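Sorting and Shelving Printed Packets on a Small Work Table
Project report, Group 4
Ya-wen Kao, Esben Holst, Frida Hedegaard
Submitted December 28, 2025

1. Background

Our project looked at how printed packets are kept and handed out in a small space. We began in August with a visit to Skivine, a shop that sends out paper samples by mail. The packets there were stacked in one deep pile, and the staff had to lift most of the pile to reach the ones at the bottom. We wanted to see if a low shelf and a fixed order on the table would make this easier.

2. Setup

The table has a brown wood-grain top and light gray walls. We put a two-tier plywood shelf at the back. The shelf has tall side panels, so a packet does not slide off the ends. Packets wait on the tabletop in a row and are then moved to a board.

Esben wanted the table to look like a shop counter, so we kept a flower arrangement beside the shelf. It also gave us a fixed limit on the left side, which mattered when we planned the spacing.
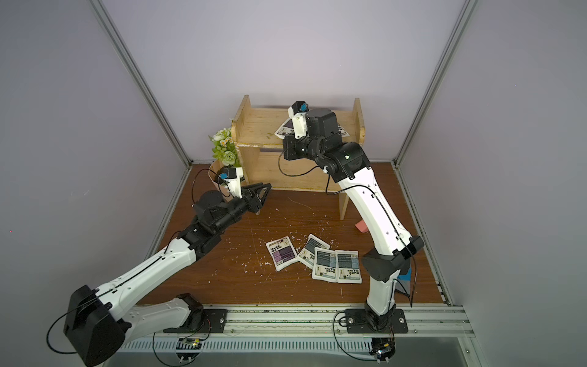

Figure 1. Packets on the tabletop and on the upper board of the shelf.

3. Method

We did 30 rounds with the packets in a row and 30 with the packets in a pile. Each round ended when the last packet was on the shelf. Frida kept the time and wrote down any packet that fell, bent or ended up on the wrong board. Sille Eskildsen read through the log sheets afterward and found two entries with no time, which we left out.

4. Results

The row was faster in most rounds. The median was 40 seconds, against 52 for the pile. Bent corners came up mostly with the pile. The lower board was harder to load than the upper one in both layouts.

5. Remaining work

We did not test thicker packets. We would also like to repeat the rounds with a wider shelf and with labels on the boards.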